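Ellidgate opens shared purchasing scheme for two-arm robot workcells

Small firms and training centres will be able to plan, price and order two-arm robot workcells through a single scheme from August, Ellidgate has announced.

The scheme, called Allow, is meant for buyers who need between one and 10 cells and who do not have an automation department of their own. Members pay a joining fee of £300 and receive a planning pack, a fixed price list and access to a demonstration room at Risovstead. Orders are grouped and placed with suppliers four times a year.

Ellidgate drew up the scheme after a survey of 313 small employers. The most common complaint was that quotations left out items the buyer then had to find money for later, such as spare grippers, cabling, mounting rails and staff time for setting up.

"People budget for the arms and then stop," said Kimutai Mwaipopo, head of equipment planning at Ellidgate. "The arms are the easy line to fill in. You also need a bench, something to bolt them to, cameras, a computer, spare parts and a person whose job it is to look after it all. We wanted one sheet of paper with every one of those lines on it."

The planning pack sets out costs over three years. It has separate sections for purchase, installation, training, repairs and disposal, and a page for changes to the room — power sockets, lighting and floor space. Buyers are asked to write down the task they have in mind before they look at any prices. Handling work such as sorting stems and placing them in vases, for instance, calls for different grippers from packing boxes.

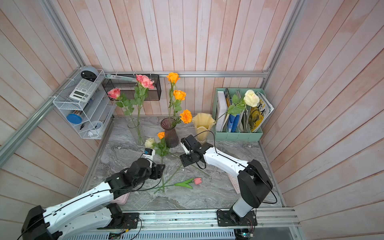

Can a member buy one cell first and add more later?

Members can order a single cell and hold the same unit price for further cells for 12 months, as long as the later order uses the same arms and controller.

Mbwambo, the maintenance partner for the scheme, will carry out installation checks and one service visit a year. The first visit is included in the price. After that, members can renew the service contract or train their own staff, and the pack gives the cost of both. Each cell is also supplied with a basic spares kit, and replacement parts are listed at fixed prices.

Equipment can be bought outright or leased over 36 months. Leased cells may be returned at the end of the term or bought for a final payment set out in the original agreement. Delivery to mainland addresses is included — island and overseas deliveries are quoted separately.

Ellidgate has set aside places for 1000 members in the first year. Applications for the first grouped order close at 5pm on the last working day of August. Planning packs and visits to the Risovstead room can be requested from the Ellidgate equipment planning office.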